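Sat 13 October
Prostance project diary, Wirnesden laboratory
Entry by Magdalini Tsoukalas

The second round of shelf restocking trials was completed today. The purpose of the round was to compare two ways of training the Koyama policy: the first on wrist view alone, the second on wrist view together with the overhead view. Each version was given 40 attempts under the same lighting.

The wrist-only policy completed 33 attempts. The result for the combined policy will be entered once Iraklis Stergiou has reviewed the logs, as two attempts were stopped by hand and it has not been settled how these are to be scored. Veronica Ciobanu is of the opinion that they should be recorded as failures. I agree, provided the same rule is applied to the September round.

The training set now stands at 2,306 demonstrations. Polyxeni Kyriakidis has asked that no further ones be added until the comparison is closed.

Clear surfaces remain the main concern. Depth readings on the stepped acrylic stand are poor wherever light reflects along its edges, and grasp points near those edges are to be checked separately.
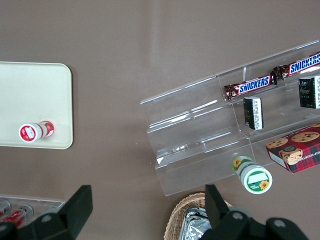
Wrist view of the work table, with the tiered stand at right and the wicker basket between the gripper fingers.

Sofia Margaritis will send the scoring sheet to Hivum on receipt of the reviewed logs.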